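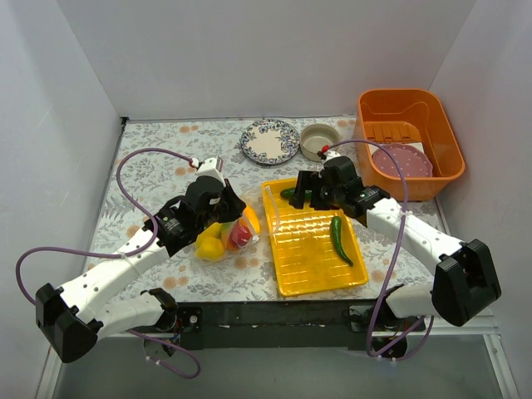

**Lullow Table Set** - tablecloth, plate, bowl, tray, bin. Sold as a set or by the piece. Page updated December, prices on the order sheet, not here.

Put together for small kitchens where the table does everything. Sorting the shopping, chopping, eating, clearing up after. Same table. So the set covers the lot, more or less.

## Whats in it

- Gera tablecloth, off-white, gray leaf and sprig print with round pale orange-brown blossoms
- Gera plate, cream center, dark blue and gray floral rim
- Gera bowl, grayish beige, straight up sides
- Tazi tray, bright yellow, ridged base
- Tazi bin, orange, deep

Vegetables not included. (We do get asked.) Pink dotty plate is not in the set either, see further down.

## The tray

Best seller on this page so far. Bright yellow, rectangular, raised rim so a cucumber doesn't go rolling onto the floor. The base is molded in a grid of small ridges. Glossy, catches the light quite a bit, if you want matte this isn't the one.

Good for: long stuff. Cucumbers, chili peppers, carrots, beans. Rinsed veg waiting its turn. Also seed packets, mail, keys, whatever ends up on your table.

Less good for: soup. Obviously. Also anything very small, peppercorns get down between the ridges and you'll be there a while.

Clean with a soft brush along the ridges, then across. No scouring pads, they dull the shine. Top rack is fine.

Yellow only. There was a gray one, discontinued, please stop emailing, we have none in the back.

## The bin

Big, orange, rounded corners, thick rim you can get your whole hand around. Deep sides. Row of ribbed detail low down on the inside.

People use it for dishes, mostly. Dirty plates in at the table, carry the lot to the sink in one go. Takes dinner plates flat. Also works for potatoes, wet boots, dog toys. If you use it for boots maybe don't then use it for dishes, buy 2.

Carry with both hands when it's full of plates. Don't stand on it. Don't put it on a hot burner, a customer did, no refund.

Does not come with a lid. Lid is planned, no date.

## Plate and bowl

Plate has the pattern on the rim, dark blue and gray flowers, and the rim is broad and a little scalloped. Center is cream and left alone, so food looks like food on it. Goes nicely with the cloth without matching it exactly, which was the idea.

Bowl is the plain one. Round, smooth light inside, sides go up instead of sloping out, so cereal stays put and you can actualy get the last of the rice out with a spoon. Sits well right up beside the plate, good if the table is narrow.

Hand wash the plate if you can, pattern holds up longer. Bowl can take the dishwasher. Neither one goes under the broiler.

Stacking: plates under bowls, cloth or paper towel between if you're storing for the season.

## The cloth

Off-white ground, fine gray leaves and sprigs, pale orange-brown blossoms scattered over. Quiet enough that a yellow tray and an orange bin on top don't start a fight with it.

- Machine wash cool
- Line dry or low heat
- Iron while a bit damp, on the back
- Beet, turmeric and red wine: soak right away, dont rub

Shrinks a little on first wash. Order the next size up if your table is right on the limit. Size chart is on the order sheet, page 2.

Fold lines come out after one wash. They do not come out by leaving it on the table and hoping.

## Sold separately

**Dusty pink plate, white dots, wavy edge.** From the older Grutmont line. Round. Not being made anymore, we have what we have. Order by the piece, ask first.

**Produce bags.** Clear ones, for keeping the peppers and such together. Various suppliers so we don't promise which one you get. Priced per pack of 100.

## Stock

Counted this month:

| Item | In stock |
|---|---|
| Tazi tray, yellow | 2,333 |
| Tazi bin, orange | 208 |
| Gera plate | see order sheet |
| Gera bowl | see order sheet |
| Gera cloth | see order sheet |
| Grutmont pink plate | ask |

Bins are the short one. They ship in their own carton and the next batch isn't confirmed. If you want the full set order the bin now and the rest whenever.

## Shipping

Set goes out in 2 boxes. Bin in one, with the cloth folded inside it, everything else in the other. They may not turn up on the same day. Wait before writing to us that the plate is missing, it is nearly always in the second box.

Breakages: keep the packing, keep the pieces, send a photo of both. We replace plates and bowls broken in transit. Scratched trays case by case. Marks on the outside of the carton don't count, the carton is there to get marked.

Returns ok if unused. Cloth has to be unwashed and still in the folds it came in.

## Questions we get

**Can I swap the bowl for a second plate?** Yes, note it on the order.

**Does the tray fit in the bin?** Depends how you feel about it sticking out at an angle. Measure from the size chart if it matters for your cupboard.

**Can the tray go in the freezer?** It can, we wouldn't bend it when cold.

**Is the cloth wipe clean?** No. It's a cloth. There is a coated version coming under the Lullow name, different print.

**Do the colors fade?** Keep the orange and yellow pieces off a sunny windowsill and they're fine for years. Left outdoors all summer they'll go pale.

**Wholesale?** Yes on trays and bags. Not on plates right now. Use the trade form, the normal cart wont give you the trade price.

Cart closes at 4 pm for same day packing.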